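Workshop notebook: the natural dye shelf
04/02/2020 | by Debora Dal Bello
Print | E-mail
4 comments | 11 shares

Okay, back at the bench after the break and the Umemberg vat is alive. Barely! I lifted the lid expecting the worst and got a whiff of that slightly barnyard smell, and a bit of coppery skin on top, so somebody up there likes me. Fed it a spoonful of fructose, stirred it slowly so I didn't drag air in, and left it alone until after lunch.

Test strips first. I cut 10 from the old bedsheet (the one Fawzy brought in, washed to death, lovely soft cotton) and numbered them with a laundry pen along the bottom edge. Strips one to five had the soy milk treatment back in November and have been sitting in the cupboard ever since. The other five are plain scoured cloth. I wanted to see whether the soy makes any odds with indigo, as everybody in the Jikevberg group swears by it and I've never been convinced.

First dip, a slow count to a hundred, out, and that gorgeous minute where it goes from lime green to teal to blue while you stand there dripping on your own shoes. I never get sick of that part. Second dip went a bit patchy on strip four because I let it touch the bottom of the bucket and it picked up sediment. My fault. Rekia, if you're reading this, yes, I know, use the rack.

Verdict so far: the soy strips look darker wet, and once they dried there was hardly anything in it. Strip two has a nice edge where the colour pooled. I'm keeping that one for the swatch book even though it's technically a mistake.

Onto madder, which has been the real headache. The bath got away from me again and hit 67 degrees before I noticed, and I was aiming to stay under 60 to keep the browns out. The colour came up a sort of roof-tile red. It's quite handsome if you like roof tiles! The wool took it much harder than the cotton, as usual. I threw a pinch of chalk in for the second half and it did seem to brighten up, though our tap water has been all over the place this summer so I wouldn't put money on the chalk.

Note to self -- the kitchen thermometer reads high compared with the glass one. Check both in boiling water before the next madder day and write the difference on a bit of tape. 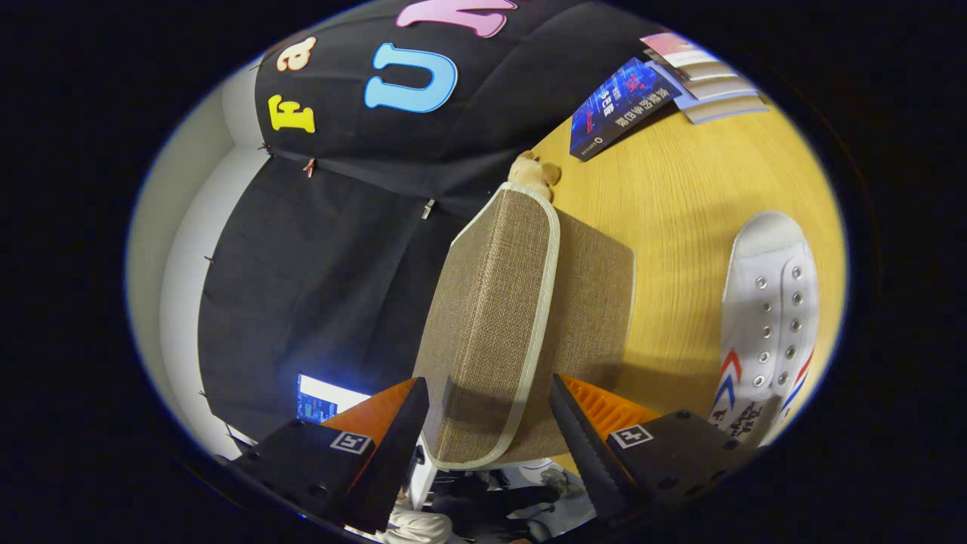

Avocado stones are next. I've got a good bagful in the freezer and I'm going to chop half of them and leave the other half whole, same weight in each pot, same amount of water, and see which one gives the better pink. Last time I boiled them too hard and got beige. A very respectable beige, but I've got a drawer full of beige already. Low and slow this time, then leave it overnight with the lid on.

Also want to have another go at iron as a modifier, only a tiny bit. I overdid it on the onion skin lot and the cloth went the colour of a wet driveway and felt a bit crunchy. Half a teaspoon of the rusty nail water in a fresh bucket, in and out, no wandering off to answer the phone.

Jobs still hanging about: strain the marigold jar before it grows anything else, relabel the alum (the lid label has washed off and I'm the only one who knows what it is, not ideal), and find out who has the big stainless pot. I need it back for the avocado.

Strips are pegged up behind the door. Please don't wash them yet, I want them to sit for a week before the first rinse.

Print | E-mail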